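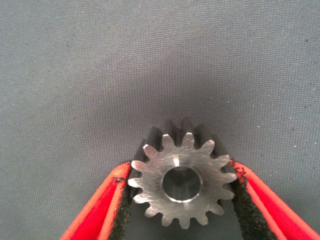

Close-up of a small metal spur gear.

I have been a football fan since I was old enough to sit on my grandfather's cooler in the parking lot, but until this January I had never set foot inside a place where players get ready for a season. So when my sister-in-law forwarded me the sign-up for the open house at the Koltberg training center, I had us both registered before I finished my coffee.

We pulled in a little after 9 in the morning and the lot was already filling up. They split us into groups at the front desk, and ours went with Nomvula Mathebula, who runs the strength program for the offensive and defensive lines. She has a big laugh and walks fast, and I spent a good part of the tour trotting to catch up (my own fault for wearing the wrong boots).

The weight room came first. It's longer than I expected, and it smells like rubber and oranges, which I still can't account for. A few linemen were working through their winter lifts while we stood behind the rope. One of them weighs over 300 pounds and he waved at the kids between sets, very sweetly I thought. From there we went down to the indoor field, 70 yards of turf with one end zone, where everybody was allowed to run a route. I ran one. I won't say how it went.

The film room was my sister-in-law's favorite. It has 486 seats and doubles as the lecture hall for the coaching clinics they put on every summer. Nomvula showed us one third-down play eight times over, and each time she had us watch a different player - the left guard's feet, the safety creeping up, the back picking up the blitz. I have watched football my whole life and I don't think I had ever looked at a left guard's feet before. 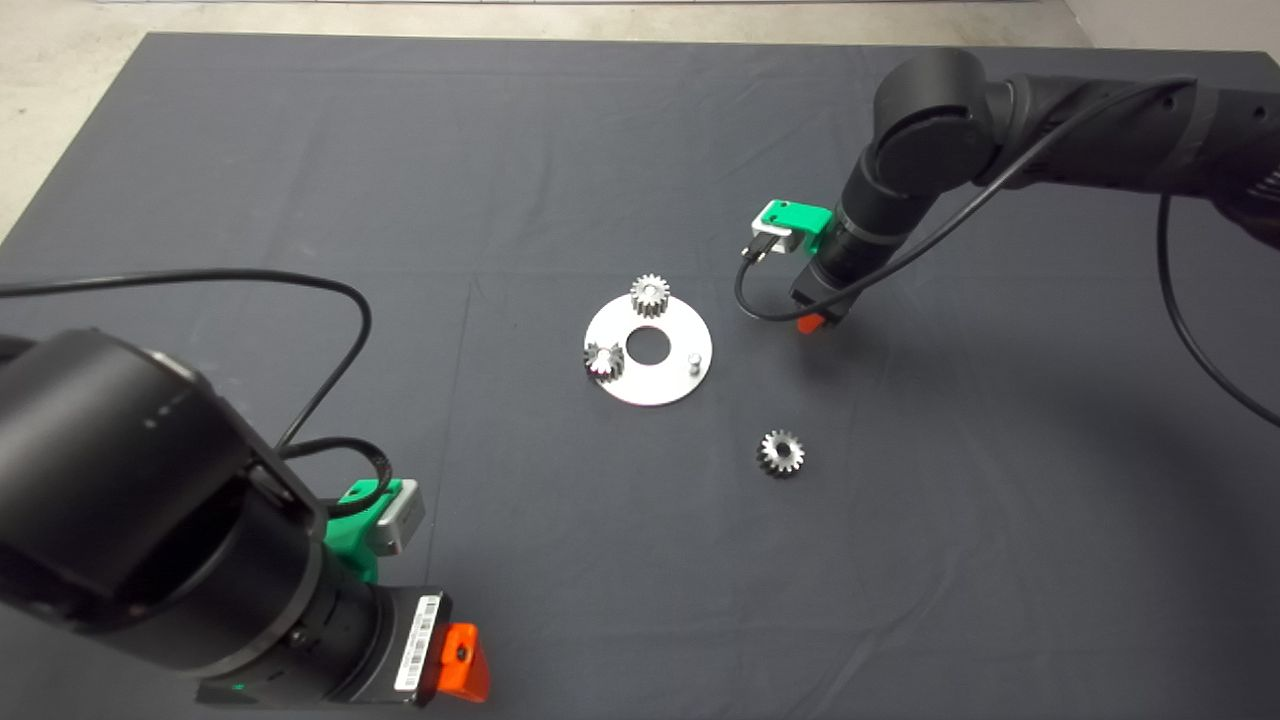
Do the linemen train all winter?
They get three weeks off after the last game, then come back for light lifting and conditioning. Full-speed work on the field waits until spring practice.

Lunch was chili in the players' dining hall, and good chili too, with cornbread. They had the equipment room open afterward, so we got to try on shoulder pads and find out how little you can turn your head in a helmet. We stayed until almost three. Parking is free but the back lot is gravel, and if you're bringing small children the restrooms by the indoor field have a much shorter line than the ones in the lobby.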